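Speaker notes, pre-show talk for "The Lodger Upstairs"
Westton Playhouse, 19 Feb 2018

Hi everybody, come on in, there are seats down front. I'll talk until they chase me off so the band can tune.

Say who I am. I'm the assistant director, so I'm the one who wrote down all the things we changed and then changed back.

OK, the story, without spoiling act two. Tichý is a piano teacher who hasn't played in public for 12 years. He rents his spare room to a young singer called Loremier, who practices at all hours and never pays on time. He wants her out. He also starts leaving the door open when she sings (pause here, people usually laugh). Then his brother turns up with an offer on the house, and that's as far as I'm going!

Talk about the songs. Rozália Brabec wrote the book and the music, and she wrote the big duet first, before she had any idea who was singing it. When I first heard it, it was nearly 7 minutes long. It's about 4 now. I miss the verse about the soup. If there's time, hum the soup verse. Don't sing it.
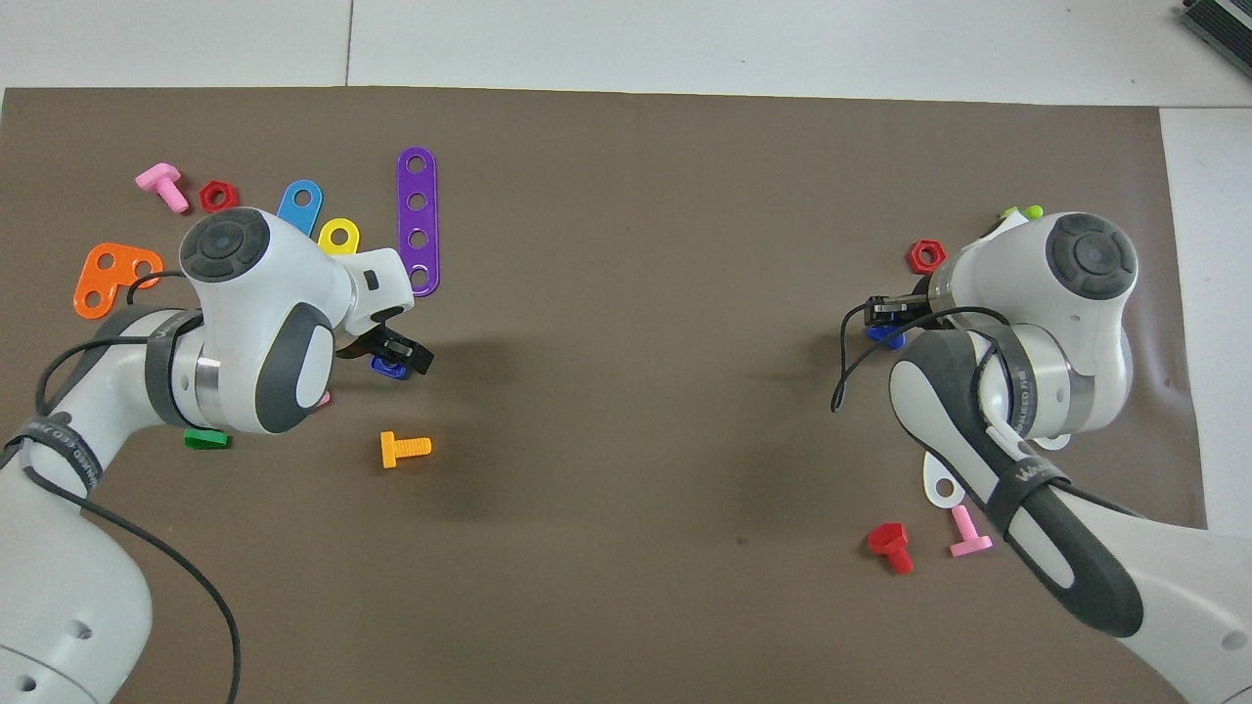 Slide 3: bolts and nuts in bright plastic.

Next, the trunk number. Martti Halonen plays Tichý, and he has to pack a whole trunk during one song, on the beat, while arguing. We rehearsed that one all through August in a hall with no air conditioning. Poor Martti. Watch his left hand in the last chorus tonight, he folds a shirt on every "goodbye" and he hasn't missed one yet. Knock on wood here, the lectern will do.

Mention the ending. We had 2 endings right up to previews. In one she leaves and in the other he does. The cast was split, I was on the losing side, and I still think mine was better, so come find me in the lobby and tell me what you think of the one you get.

If somebody asks about the Latico, it's the café in act one, the blue doors. Rozália made it up. Yes, the waiter is the same actor as the brother. He has a very quick change and a very patient dresser.

Questions. Repeat each one into the mike, the back rows couldn't hear last time.

Phones off, the bar opens again at intermission, and the restrooms are down the stairs on the left. Thanks for coming early, enjoy the show!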